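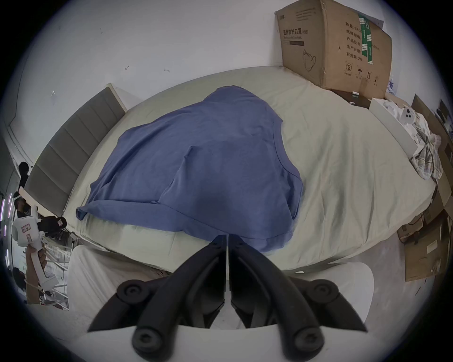

The Senator blinked sideways, my neighbor swore, twice, right there on Channel 4, during the farm bill. Third eyelid. She had it on tape.

I said allergies. She said Trindness. The planet, dummy.

So we watched. 27 senators, one vote. Eleven of them blinked wrong. The one from Kilitz county ate a moth - live, on the floor, and got applause for it. Bipartisan.

I called his office to complain. Two rings. A wet sort of click, then a girl, very polite, asking was I registerd to vote and how much did I weigh.

I gave her my neighbor's number.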